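**Ticket 154: left gripper reads closed when it's open**
Opened by: Thắng Từ
Assigned: Sang Sầm
Project: Kitisia (hand-held gripper pair, shop build)
Status: open, reopened once

**Report (Thắng)**

Left gripper says it's shut when the jaws are wide apart. Doesn't happen every time. I do a run with the jars, look at the log afterward, and there's a stretch where the left jaw value drops to zero and sits there. Right gripper is fine on the same run. I think it's the firmware. Can we go back to the January build?

**Sang**

I doubt it's the firmware. Both grippers run the same one and only the left does this. I'm not against rolling back, but I want a reason first. "It worked in January" isn't much of one, given that the cables were shorter then and the plates weren't on.

Questions before I touch anything:

- Does it drop out with the gripper lying still on the bench?
- Does it come back by itself, or only after a restart?
- Which cable is on the left? We have the old one and the Skivance one, and they look alike.

**Thắng**

Still on the bench: never seen it. Comes back by itself. Skivance cable on the left, old one on the right. The Skivance page says it's rated for constant bending, so I'd leave the cable out of it.

**Sang**

The page would say that. Swapping is free, so we swap.

**9 July 2025, bench session**

Started with the longest log we have, 1,341 samples. The left jaw reads zero for 105 of them, all in one block. A bad magnet or a loose sensor board should give scattered junk, I would think. One solid block looks more like a line dropping and coming back.

Setup for the repeat: tall jar up on the black stand, small container down on the table, one gripper in each hand. The stand is there so the left arm has to lift. Thắng did the holding and I watched the numbers.

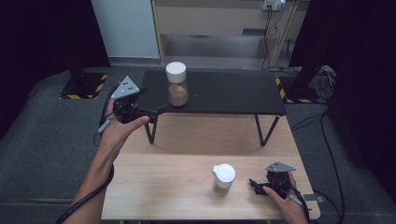 *Jaws open on both sides, nothing gripped. Left cable bends around the inside of the forearm.*

I'd been picturing the cable hanging straight down from the wrist. With the left hand up at the stand it goes around the forearm and crosses the arm on its way down, so whatever bend it has changes with every reach. On the right, the cable runs along the outside of the hand. The two sides have never been a fair comparison, and we've been treating them like one.

What we tried:

1. Left hand held still at the jar, jaws open. Reading normal.
2. Same position, wrist rolled inward. Dropped to zero.
3. Rolled back. Returned without a restart.
4. Swapped cables, left and right, and rolled the left wrist again. No drop.
5. Right wrist, now with the Skivance cable, rolled hard. Dropped once, then wouldn't do it again.

Step 5 is why I'm not closing this. If the cable is broken inside, I'd expect it to fail on either hand when bent enough. Once is thin. It could also be the plug at the gripper end, which got pulled and reseated during the swap — and reseating a plug hides all kinds of sins.

**Thắng**

So it's the cable. Closing.

**Sang**

Reopened. It's probably the cable. We have 2 cables and one afternoon of wiggling. I'd like the Skivance one put on the meter and bent by hand, a bit at a time, from the plug end down. If it goes open in one spot, fine, bin it.

Also, the log should not record a lost signal as zero. Zero means closed. That's a firmware complaint, so you get half a point, but the January build does the same thing. I checked.

**Thắng**

Âu has a spare of the old type at the shop. I'll pick it up. Grindasetti sells a cable clip that goes on the forearm. Worth getting?

**Sang**

Maybe later. A strap of hook-and-loop tape below the elbow costs nothing and will show whether holding the cable there helps. I don't want to buy a fix for something we haven't pinned down.

**To do**

- [ ] Meter test on Skivance cable (Sang)
- [ ] Spare cable from Âu, fit to left, repeat steps 1 to 3 (Thắng)
- [ ] Tape strap, left forearm, enough slack for a full wrist roll (Thắng)
- [ ] Log "no signal" as its own value (Sang)
- [ ] Mark the cables so we can tell them apart (whoever gets there first)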